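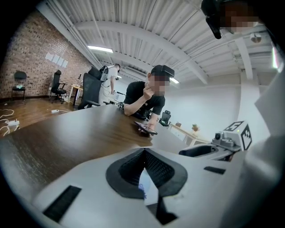

白色方块，黑白标记，下角附近一个小绿点

Davent 拖曳侧扫声呐，用了一季之后

2020年1月11日

先说结论省得你们往下翻：能买，但别按宣传页上那套配置买。绞车不要，线缆要长的那根，软件授权一定要问清楚再付钱。下面想到哪写到哪，年初事多，没空排版。

背景。我们是小单位，干港池和航道的水下障碍物搜寻，偶尔接训练场的活，找沉下去的训练靶和假雷。船小，后甲板更小，站三个人就转不开身。之前一直用 Wolon 的老拖鱼，用了好几年，尾翼换过两次，壳子上全是补的胶。去年六月把 Davent 这套拿到手，到现在跑完一整季，Bollomier 湾里里外外都拖过。

开箱

箱子结实。太结实了，一个人搬不动，轮子又小，码头那种格栅板上根本推不了，卡缝。我们后来把拖鱼单独放旧箱子里，原箱扔库房。

里面东西：拖鱼本体，甲板单元，90米线缆，备用尾翼一副，O型圈一包，安全销一袋，纸质手册一本。手册翻译得一塌糊涂，“高度”和“深度”混着用，同一页里都能混。这个是要出事的！拖鱼离底高度和入水深度你给我写反了，新手照着设报警，拖鱼直接犁地。建议看英文版，英文版没问题。

安全销给得大方，好评。Wolon 那边销子是单卖的，还老断货。

装船

两个人，一上午。主要时间花在走线上，甲板单元的电源口在背面，紧贴舱壁就插不进去，得留一个拳头的空。接头是金属的，拧上去有定位键，戴手套也能摸得着，这点比老的强太多。老的那个塑料卡扣，冬天一掰就裂。

甲板单元没有风扇，安静。夏天会烫手，但没有因为过热停过机。屏幕很小，只显示状态码，状态码含义要查手册附录，附录在最后一页的背面，我找了半天。抄一份贴舱壁上吧。

绞车：随套装卖的那台电动绞车我们借来试了两天，还回去了。太高，重心不对，小船上一横浪整个后甲板跟着晃。收放速度只有两档，慢的太慢快的太快，收到最后那几米没人敢用快档。我们现在还是手放，配个导缆滑轮，够用。水深的活手放确实累，那是另外一回事，大船再考虑绞车。

下水

这部分是重点。

拖鱼姿态稳。真的稳。低速的时候老拖鱼会摆头，图像上一道一道的波纹，后处理怎么拉都拉不平。Davent 这条在慢速下也基本是直的，转弯出来恢复得快，掉头之后很快就能用数据了，老的要多跑一大段。一天下来省出来的就是好几条测线。

但是逆流时候线缆抖动明显，能在图上看到，细细密密那种。厂家说加导流片，导流片另卖。我们自己缠了点布条，有改善，不好看，能用。缠布条的时候注意别缠到接头附近，收线会卡滑轮。

横浪差一点。船晃得厉害的时候怎么都白搭，这个不怪它。

高低频切换：可以同时开，但同时开的时候量程受限，我们多数时间先用低频扫大面，有疑点再切高频贴近过一遍。切换要在软件里点三下，中间还弹个确认窗。船在走，人在晃，弹什么确认窗。希望更新里去掉。

高度计可靠。有一回进了水草很密的一片，读数乱跳，把草顶当底了，这种地方自己盯着点，别信自动报警。

图像

直接说：泥底上非常漂亮，沙波地形也好，碎石底就一般。

泥底上小目标的影子边缘干净，训练用的那种圆柱体，躺着的，半埋的，都能认。全埋的别想，侧扫本来就不干这个。立着的锚雷模型，索和沉块能分开看见，老的那条只能看见一团。

碎石底，石头和目标混一起，影子全搅成一片，得靠人眼慢慢挑，换谁家的都差不多。想靠设备解决碎石底的，省省。

中间盲区还是那么宽。宣传页上说“显著缩小”，我没看出来显著。测线间距照老规矩留重叠，别偷懒，我们头一周偷懒了，结果有一块靶漏在两条线正中间，第二天又回去补。

这一季存下来的图像切片是3,262张，人工看过之后标成疑似目标的1,349个。里面大部分是轮胎、链子、破网、木桩，港里嘛。标记这个活主要就是靠眼睛和咖啡。

软件

Anghel，和硬件不是一家出的，捆绑卖。又爱又恨。

好的：瀑布图流畅，不卡。目标标记快捷键可以自己改，我把标记改到空格上，效率高很多。量影长算高度那个工具好用，拉一下就出来。拼图功能终于不用导出再用别的东西做了，虽然拼出来颜色偏，接缝处亮一条暗一条，给甲方看之前还得修。

不好的，列几个：

授权锁在一台电脑上。换电脑要写邮件申请，邮件回得慢，有一次等了三天。船停着，人工资照付。

自动识别别开。真的别开。水草它标，鱼群它标，自己船的尾流它也标。有天忘记关，一上午出来几乎2,000个“目标”，清掉花的时间比重扫一遍还长。厂家说可以训练阈值，试了，从瞎标变成漏标。找雷的活宁可多标不能漏，可多标成这样也没法用。

工程文件崩过一次。自动保存默认是关的！！装好第一件事去设置里打开，在“常规”的第二页，不在“文件”里面，谁设计的。

导出坐标格式选项倒是全，和我们自己的导航软件对得上，时间戳不用手改。老软件时间戳差一秒，每次都要改，烦了好多年，这次总算清静了。

中文界面有，翻了一半，另一半还是英文，混着看也习惯了。

和无人艇配合

有人会问这个，单说一段。我们没有自己的无人艇，借别家的平台拖过两天。结论是能拖，供电没问题，数据回传吃紧。低频的图传回来还行，高低频一起开就开始丢包，画面一格一格的。最后是艇上本地存，岸上只看缩略图，回来再拷。要做实时判读的，链路要先想好，别指望声呐这头给你压缩，它的压缩选项只有开和关，开了之后小目标影子就糊了。

还有就是掉头。有人的时候船长会自己估摸着线缆张力把弯转大一点，程序跑的不管这些，弯太急，拖鱼一沉就奔底去了。要在航线里把转弯半径手动加大，宁可浪费点时间。安全销在这两天断了一根，鱼没丢，浮标绳起作用了。浮标绳一定要系！

维护

每天收工淡水冲，换能器面用软布，别用刷子。O型圈一个月看一次，我们换过一个，是装的时候夹了沙子，自己的错。尾翼磕过一回码头，裂了，备用的换上去，四颗螺丝，五分钟。螺丝是不绣钢的，涂点防咬死的膏，不然下次拧不动。

线缆外皮在滑轮那一段有磨痕，目前只是表面。隔一阵把线缆倒个头用，磨得匀一点。哦不对，这根两头接头不一样，倒不了。那就在滑轮那段套个护管。

售后：电话打得通，技术那边是懂的人，说话不绕。配件慢，导流片问了两次还没有报价。保修条款里有一条，拖鱼触底造成的损坏不保，触底算不算由他们判断，签之前看清楚。

跟 Wolon 比

图像 Davent 好，差距明显。姿态 Davent 好。接头 Davent 好，好很多。
重量 Wolon 轻，一个人能提着走，Davent 这条要两个人，或者一个腰好的人。
软件不好比，老的那个丑但从来没崩过。
价格 Davent 贵不少，具体找代理问，各地报得不一样，我这边的价也不方便写。

老的我们没卖，留着当备份。浅水、急活、就看一眼底下有没有东西，还是抓起老的就走。

谁适合买

港口、航道、训练场清障，水不太深，泥沙底为主，一年出海天数多的，值。
只偶尔用几天的，租。
碎石底为主的，先借一套在自己那片水域拖一天再说，别看展会上的样图，展会上那些图都是挑过的。
船特别小的，量一下后甲板，再量一下箱子。

优点：姿态稳，泥底小目标清楚，接头好，销子管够
缺点：手册有错，绞车不实用，授权麻烦，自动识别没法用，导流片要另外买

打分：硬件四星半，软件三星，绞车一星。

补一句，有人在后台问长线缆值不值得加。值。短的那根到外湾就不够放了，拖鱼飘得太高，高频的图全是浪费。当时省那点钱的同行后来都补买了，运费还得再出一次。

导流片到了我再来更新。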